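The clearing shift, after the robots

Comment. Herkitz trade notes, April 18, 2023

Contract kitchens have a job that appears on no menu and in few job titles: clearing the counter between one prep run and the next. At Coseo, where I supervised the early shift until last October, it was called the reset. A reset meant pans to the wash, food back to cold store, small appliances to the wall, boards stacked. It was shared among whoever was on, it was never timed, and it was usually done while talking.

Coseo now plans to give the reset to a two-armed machine supplied by Neterbridge. The layouts are being worked out in simulation first, using a software package called Kettle, and supervisors have been asked to comment on them. I have gone through the material with some care. My view is that the machine will probably do the lifting well enough, and that the firm has misjudged which part of the job is work.

Take the ordinary state of a counter at the end of a run.

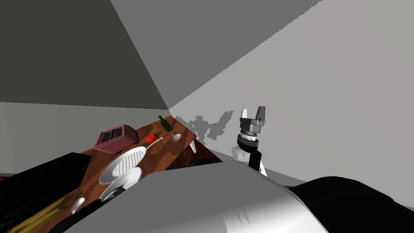 Simulated counter before a reset, seen from the robot's position.

A plate overlaps a grill pan. A tomato has been left out near a bottle and a bowl. An experienced kitchen hand reads this in a second or two and starts with the plate, as the pan cannot be lifted cleanly until the plate is off it. The same person will also decide whether the tomato goes back to store or into the bin, and will decide it by touch. In the software the tomato is an object with a destination. Somebody has to enter the destination beforehand, and on present plans that will be the supervisor.

This is the first change for the people there. Judgement that used to be spread across the shift, in small amounts, is collected into a table of rules and given to one person to maintain. The draft table for our site has 349 entries. I do not object to the number. I object to the time allowed for upkeep, which is nil, on the grounds that the system is automatic. Each new dish, each change of supplier and each replacement pan means an entry to be added or corrected, and those hours are being moved off the rota without being removed from the building.

The second change concerns layout. A person works around clutter by leaning, turning sideways or using an elbow. An arm fixed to a base has a reach, and items outside it do not get moved. The guidance therefore asks staff to leave things within reach and to keep handles clear of the edge. Both requests are reasonable. They are also instructions from the machine to the worker, and should be recorded as duties and trained for.

Variety on the work surface matters as well. Most of what a kitchen handles is small and pale, and a good deal of it is awkward to grip.

Consider how differently a spoon, a pitcher and a strainer have to be held. A spoon lies flat and gives the fingers little to close on. A pitcher has to be kept level if there is anything in it. A tray resting on a cutting board may be one lift or two, depending on what the next job needs. The supplier's notes deal with grip in some 13 pages. They deal with the question of one lift or two in a single line, which refers the reader to the supervisor.
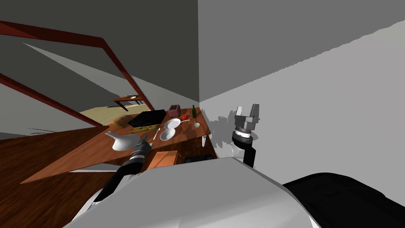

What should be agreed before installation

I am not arguing against the purchase. The reset is hard on wrists and backs, and I would not ask anyone to keep doing it out of sentiment. Two terms should be settled in writing first.

The upkeep of the rule table should be a paid task with its own hours. I would start at eight a week per site and review the figure after the first menu change. It should be open to kitchen hands as well as supervisors. They know the objects better, and at present the reset is one of the ways a new starter learns where things live and why. If the machine takes that over, the learning has to be put somewhere else on purpose.

Staff should also be able to stop the machine and clear a counter by hand without filing a report. The current draft treats each manual reset as a fault. On a busy morning that will discourage people from stepping in, and the counter will stay as it is until the arm has finished or a supervisor has been found. A plain count of manual resets, with no names attached, would give Neterbridge the information it needs.

Comments on the draft go to the site office. Mine have been sent, with the pages on grip marked up.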